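Jirnance 紙カップ用はめ込みフタ(白)

冬のあいだ、店先でお持ち帰りのコーヒーをお渡しするたびに、フタのことばかり考えていた時期がありました。カップはどれもそこそこ良いのに、フタが頼りないと、お客さまが歩きだす背中をつい目で追ってしまうんですよね。そんな話を取引先のマルレネ・メンドンサさんにこぼしたら、すぐに見本を送ってくださって、それ以来うちの定番になっているのがこちらのJirnanceです。

白いプラスチック製で、紙カップのふちに上からぱちんとはめて使います。ドーム型ですが、てっぺんは平ら。そのまわりのふちが少し高くなっていて、奥寄りに小さな楕円形の飲み口がついています。形はごくふつうなのですが、このふつうさが毎日使うものにはありがたいのです。

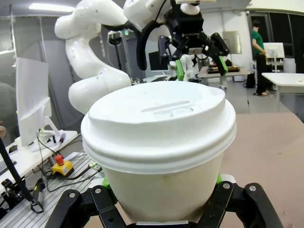

はめるときは、飲み口をカップの紙の継ぎ目からずらした位置に合わせ、両手の親指でふちをぐるりと一周押さえてください。真上から一度にぐっと押すと、片側だけ浮いたままになることがあります。慣れるまではお水で練習していただくと安心ですよ(私も最初の日はエプロンをずいぶん濡らしました)。

カップは下に向かって細くなる白い紙カップを合わせてお届けしています。無地ですので、お店のスタンプを押したり、お名前を書いたりするのにもどうぞ。白は指のあとや汚れがわりと目につきますから、箱から出したあとは袋の口を閉じて、乾いた棚にしまってくださいね。

カップとフタのセット 3,478円(税込)
使い捨て用/電子レンジ不可
同じ住所へのお届けは一度に12セットまで

サイズ合わせに迷われたら、お手持ちのカップの口径を添えてMikenの窓口までお気軽にどうぞ。担当のソル・ミギョンがお返事いたします。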